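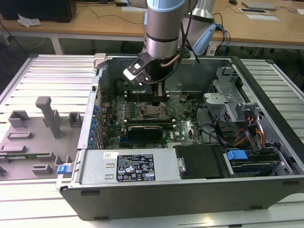
I finally replaced my old computer this month, and I did the thing I've been putting off for six years, which was sorting out every file on it first. My sister said just copy the whole drive over and forget about it. My friend Uyên Kim said the same thing, but louder. I did not listen to either of them and I lost most of February to it. I have no regrets, except maybe the one evening I spent reading my own cover letters from a decade ago (so many uses of the word "passionate").

Anyway, a few of you wrote in after the last newsletter to ask how I went about it, so this is my long answer.

First, the photos. Everybody's trouble is the photos. I had the same trip to Dresitz saved in four places, once from my phone, once from Man-sik's phone, once from an email, and once in a folder called "new new." I started out trying to compare them one by one and quit after an hour. What worked was picking the biggest folder, calling that one the keeper, and only opening the others to look for things I didn't recognize. If I recognized it, it went. I did this with a cup of tea and the radio on and it was kind of lovely! I found a whole set of pictures from the lake that I'd forgotten about, including one of Man-sik Woo asleep in a rowboat with a sandwich on his chest. He has asked me not to print it here.

I didn't get rid of nearly as much as I thought I would. I had big plans to keep only the best ones. Then I'd get to a blurry picture of my grandmother's kitchen table and, well, you know how that goes. My rule ended up being that people and rooms stay, and sunsets go. I had 141 sunsets. I kept two.

Second, the paperwork. I scanned all my paper bills for about a year when I was feeling organized, and then stopped, so I had a very complete record of one single year of electric bills and nothing else. Those are gone now. Taxes I kept, and anything to do with the house, and the vet records, and the warranty for the dryer, which expired, but the manual is stuck to the back of it and I can never remember what the third setting does.

If you do this yourself, rename things as you go. Please. I had 25 files called "scan" with a number after them, and I had to open every one. Now they say what they are and what year they're from, year first, so they line up in order all by themselves. Ye-seo Hwang taught me that one back when we both worked in the front office at Stendmont, and I nodded and ignored her until now. Ye-seo, if you're reading, you were right, and I'm sorry about the shared drive.

Third, the passwords. I'm not going to tell you how to run your life. But I had mine in a document called "recipes 2" and I'd been feeling pretty clever about it, until I went looking for an actual recipe and deleted the thing by accident. It was still in the trash, thank goodness. I now use a proper password manager, and I wrote the main password on a card that lives in the same envelope as my will. It took one rainy afternoon to set up and I grumbled through the entire thing.

Then there's the email, and I'll be quick because I haven't finished. I unsubscribed from a lot of stores. One of them was a place where I bought a single lamp. I've been doing ten minutes of it every morning before I let myself look at anything new, and some mornings I skip it. It's coming along.

The part I liked best was the writing folder. Years of it, all half-done. There were the notes for the walking guide to Říha that I was going to do with Katsuhiko Okabe, who is a much faster walker than I am and gave me directions like "ten minutes past the mill" that took me half an hour. There was a very bad poem about a bus. There was also the first draft of this newsletter, back when it went out to my cousins and the dentist. I read it all the way through and it's mostly about soup. I might run it again sometime when I'm short of ideas.

For backups, I bought one small external drive for $80 and I keep it at Uyên's house, in her linen closet. Hers is in my linen closet. We swap them when we have dinner, and so far we've remembered twice out of three times. If you have a friend who lives near you but not next door, I'd really recommend it, and you get a dinner out of it as well.

A couple of you asked about old letters and whether to scan them. I did a few of my dad's and then stopped and put the rest back in their box. I like the box. Svatopluk Šimko wrote to say he typed out all of his mother's postcards by hand over one winter, and that he could hear her voice the whole way through, which made me want to go and do it after all. Maybe next winter.

Send me your own methods, or your worst folder names. I'll print the good ones next time. Current leader is Ye-seo with "final final USE THIS (old)."

Oh, and the soup exchange is moving to the room upstairs at Wuko while they fix the floor. Same time as always, bring your own container with a lid that fits.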